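主题：回复：[陈设与标识] 小件生活用品陈设围合的墙面分色、地面与标识做法

各位列表成员： 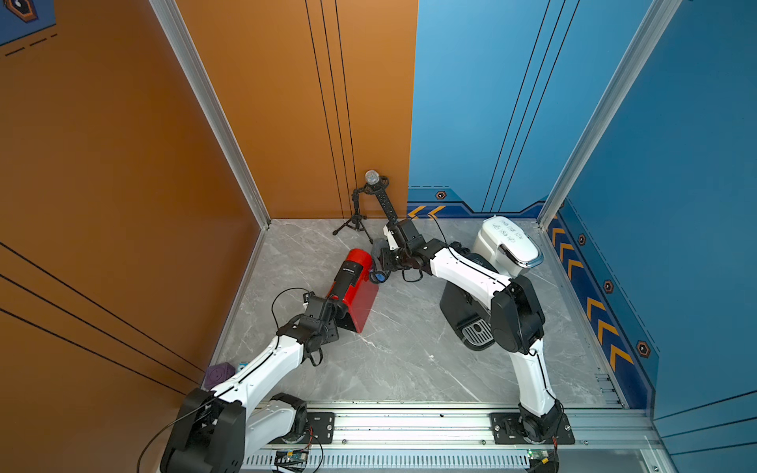 覃若岚
Ilcombe 生活用品馆 陈设与标识组组长
2021年2月9日，星期二

Grarncombe 分馆前次来函已收悉，原文附于本函之后。来函所询各项，经本组与藏品登记、场地维护两组会商，现答复如下。答复内容同时适用于其他拟设置小件生活用品陈设围合的分馆，故抄送全体列表成员。

一、关于适用范围

本函所称“陈设围合”，指以墙面和地面限定出的方形小区域，用于集中摆放少量日常家居物件，供陈设比选、分类练习和登记核对之用。独立展柜、壁龛、橱窗以及走廊中的临时展台，仍按各馆原有规定办理，不在本函讨论之列。

此前列表中曾有成员将“围合”与“展柜”混用，导致面板规格报错。今后来函请统一使用“围合”一词，并在首段注明墙面颜色和地面饰面。

二、关于墙面分色

来函询问橙、蓝两色是否可以改为同一色系的深浅两档。本组意见为不宜更改。

现行做法为左墙橙色，右墙蓝色，后墙自中间竖向分开，左半为橙，右半为蓝。站在前方看，两种颜色各自从侧墙延续到后墙，在后墙中部相接。登记人员口头交接时习惯说“橙侧”“蓝侧”，此种说法比“左侧”“右侧”稳妥，两人相对而立时也不会弄反。若改为同色深浅两档，口头称呼即须另定，已填写的登记表亦须逐张加注。

后墙两色相接处应保持平直。相接处的收口条由各馆自行选用，但不得使用第三种醒目颜色。Grarncombe 分馆来函所附色样中有一款偏红的橙色，本组比对后认为与标识所用橙色差异较大，请改选较为中性的一款。蓝色面板只要与深蓝色饰带能够明显区分，即可采用。

墙面补漆应整板进行。此前有分馆对磕碰处作点补，日光下尚不明显，晚间开灯后斑痕清晰可辨，最后仍是整板重做。

三、关于墙面线条

后墙橙色部分有三道细黑竖线，自上缘直抵地面；蓝色部分另有其自身的一组深色细竖线。来函询问两组竖线是否须对齐或等距。本组认为不作硬性要求。竖线在陈设工作中只作目测参照，不承担丈量功能，登记表中亦不得以“第几道线”代替物件位置的正式记录。

橙色左墙下部的黑色长斜线，与后墙竖线走向不同，属于另一种图形，请勿在同一张施工图上用同一个图例表示。Grarncombe 分馆来函所附草图将二者并为一项，面板厂据此报价，漏计了斜线部分，请更正后重新询价。

新制面板上的线条宜与底色一并制作，不宜事后用胶带粘贴。确需临时以胶带代替的，应在开放前检查翘边，并在当季结束前更换为正式做法。

四、关于箭头与六边形标识

此项来函问题较多，逐条答复。

其一，蓝色后墙近地面处有一条颜色更深的蓝色饰带，其中有两个橙色折角箭头，指向左方，另有一枚橙黑两色的小六边形图标。分馆询问箭头可否改为指向右方，以配合本馆参观动线。本组答复：围合内的箭头不表示参观动线，请勿因动线不同而改向。参观动线应由厅内导视牌承担，两套标识各行其事。

其二，蓝色右墙上有一道竖向的深蓝色饰带，带上排列橙色折角箭头，沿带另有三枚橙黑两色的六边形图标。分馆询问该饰带可否略去以节省制作费用。本组答复：可以分期制作，不可以永久略去。分期制作的，应在面板背面注明待补内容。

其三，橙色左墙上方角落处的蓝色标牌，带有六边形图形和一道黑色虚线。该标牌与右墙图标同属一套图形，但底色和画法不同，询价时应单列。分馆如无该标牌的制作文件，可向本组索取，切勿依照片描摹。上年九月曾有一块标牌系依照片放大重绘，六边形边长不一，挂上以后与其余图标并列，颇不整齐，已予撤换。

其四，标识上不得另加文字。分馆曾提出在箭头旁加注“请由此处取放”字样，本组不予同意。取放要求应写入操作须知，张贴于围合以外。

五、关于地面

地面采用浅灰色仿大理石纹饰面。来函提出以下疑问：纹理是否会干扰小件物品的辨认，以及可否换用纯白地面。

本组的看法是，浅灰底色兼顾了深浅两类物件。纯白地面上，白色器物的边缘不易看清，登记照片尤其如此；深灰地面又容易使深色物件显得沉闷。纹理方面，应选用纹路浅淡、走向平缓的样式，避免选用对比强烈的粗纹。分馆来函附有三款样片，其中第二款纹路过重，不予推荐，其余两款均可。

与地面同色的小件确实存在辨认困难。遇有此类物件，应在物件与地面之间加衬素色垫片，垫片颜色记入登记表备注栏。不得为迁就个别物件而更换整块地面。

地面清洁使用拧干的软布，顺一个方向擦拭。禁用含蜡清洁剂和研磨膏。Walczak 地面护理液可以使用，稀释比例依产品说明，首次使用前请在角落试擦。Zedov 系列清洁剂尚未完成试用，在本组另行通知以前暂不采购。

六、关于边柱与前沿

围合前部两角为银色铝型材立柱。立柱表面请保持原色，不作喷涂，不缠彩带，不悬挂说明卡。此前有分馆在立柱上绑挂登记夹板，夹板摆动时擦伤邻近墙面，已要求拆除。登记夹板应放置在围合以外的工作台上。

前沿为一条银色铝制长轨，下部带通风条。通风条不得以布帘、纸板或宣传品遮盖，其前方地面不得堆放周转箱。清洁时以干刷除尘，不得直接喷洒液体。沿前沿布置的线路和电路板，非场地维护组人员不得移动，陈设人员亦不得为求画面整洁自行整理线束。

七、关于物件的摆放与数量

来函询问一处围合应摆放多少件物品为宜。本组不规定件数，只规定以下摆放原则。

摆放宜少。围合是小范围陈设，不是库房货架，能够说明一组关系即可。物件之间应留出手掌可以伸入的间距，取放某一件时不应碰动另一件。

每次摆放以生活情境为一组，如餐食、洗漱、书写、缝补等，不同情境的物件不混放。分馆来函中设想将餐食与洗漱两组并陈，以颜色区分左右，设想虽有新意，但参观者容易误解两组物件在家中本应相邻，本组建议改为分次陈设。

橙侧、蓝侧不对应任何固定类别。有分馆长期将厨房用品置于橙侧，日久成为惯例，新到人员以为是馆方规定，遇到其他类别时反而无从下手。请各馆在培训时予以说明。

较高的物件靠后，较矮的物件靠前。易滚动的物件横放时应加垫。带把手的器物，把手朝向应在登记表上注明，以便复原。带盖的器物，盖与器身一律合放登记，不得分列为两件。

不得将物件倚靠在墙面上。墙面饰带和图标所在处尤应留空，以免摩擦。

八、关于登记与复原

本馆现有小件生活用品登记在册2,684件，其中可供围合陈设使用的为480件，其余因材质脆弱或尺寸不合，仅供查阅。分馆借用时，应从可供陈设的目录中选取。目录已随年初通报发至各馆，如有缺页请来函补领。

每组物件的陈设期为14天，期满更换。因故需要延长的，由分馆自行决定，但应将延长情况记入登记表，不必另行报批。

更换时由两人共同操作，一人取放，一人记录。取出的物件按登记表顺序放入周转箱，不得先行堆放再作清点。周转箱内层使用素色软衬，不同情境的物件不同箱。

复原以登记表为准，照片为辅。照片拍摄角度稍有变化，物件之间的前后关系便不易判断，仅凭照片复原者，误差往往较大。登记表应写明物件所在一侧、前后次序和朝向三项，文字力求简短。例如“橙侧，前，把手朝外”即可，不必写成整句。

发现物件缺失或破损时，先停止更换，将已取出的物件留在原箱，待登记人员到场后再行处理。破损件不得自行粘补。

九、关于照明

来函未涉及此项，但其他分馆多有询问，一并说明。

围合照明应当均匀。仿大理石纹地面有无反光，与所选饰面有关，分馆选样时应将样片平放在拟设位置，开灯查看，不应只在办公室内比对。橙色墙面在偏黄灯光下会更显浓重，蓝色墙面则趋于灰暗，两侧观感因此失衡。建议采用中性色温灯具。

不得使用可夹持在立柱上的活动射灯。

十、关于 Grarncombe 分馆后续事项

请分馆按本函意见修改草图，重点更正左墙斜线与后墙竖线的图例、左墙蓝色标牌的单列，以及橙色面板的色样。修改后的草图请直接回复本邮件，附件使用通用格式，文件名注明分馆名称和版次。

面板、地面和标识可以分别询价。若由同一厂家承做，仍应分项列明，不接受总价报价。旧面板拆下后请暂存，勿即行废弃，本组拟从中选取色泽尚好的留作比色样。

另，分馆询问能否将旧有木格架改造后放入围合。格架会遮挡后墙饰带，并使物件离开地面，与现行陈设方式不合，故不予采纳。格架本身状况良好，可以留作周转箱旁的工作用架。

以上意见自发函之日起执行。各馆如有不同意见，请在本列表内公开讨论，避免单独致函，以便其他成员一并了解。

Ilcombe 生活用品馆 陈设与标识组

────────────
附：来函原文

发件：Grarncombe 分馆 陈设室
收件：陈设与标识邮件列表
主题：[陈设与标识] 小件生活用品陈设围合的墙面分色、地面与标识做法

> 陈设与标识组并各位列表成员：
>
> 我分馆拟于今年在二层东厅设置小件生活用品陈设围合2处，现就筹备中遇到的若干问题请示如下，盼予答复。
>
> 1. 墙面现行为左橙右蓝，后墙两色各半。东厅原有墙面为米色，橙蓝两色与之并置，观感较为强烈。可否改用同一色系的深浅两档？如不可，橙色以何种为准？随函附上色样。
>
> 2. 后墙两组竖线是否需要对齐？间距是否需要一致？我分馆草图中已将左墙线条与后墙线条合并为一项，请核。
>
> 3. 后墙饰带上的箭头指向左方，而东厅参观动线自左向右，恐参观者误会。可否改为指向右方？另，右墙竖向饰带制作费用较高，可否略去？左墙上角标牌我处没有制作文件，可否依照片绘制？
>
> 4. 我分馆希望在箭头旁加注“请由此处取放”，以减少工作人员口头提示，是否可行？
>
> 5. 地面拟采用浅灰色仿大理石纹饰面，附样片三款。同事中有人担心纹理影响辨认小件物品，主张改用纯白，请予指导。
>
> 6. 每处围合摆放多少件为宜？我分馆初步设想将餐食用品与洗漱用品同时陈设，一组居左，一组居右，以墙面颜色相区分。
>
> 7. 库内有旧木格架一组，尺寸与围合相近，稍加改造即可放入。弃之可惜，能否利用？
>
> 8. 面板、地面、标识三项可否交由一家承做，以总价签约？
>
> 以上各项，第1项和第5项涉及备料，最为急需，如不能一并答复，请先就此两项示下。
>
> 此致
>
> Grarncombe 分馆 陈设室

────────────
本邮件发送至“陈设与标识”邮件列表全体成员。回复时请保留原主题，并删去与所复内容无关的引文。退订或变更收件地址，请以所在分馆名义致函列表管理处。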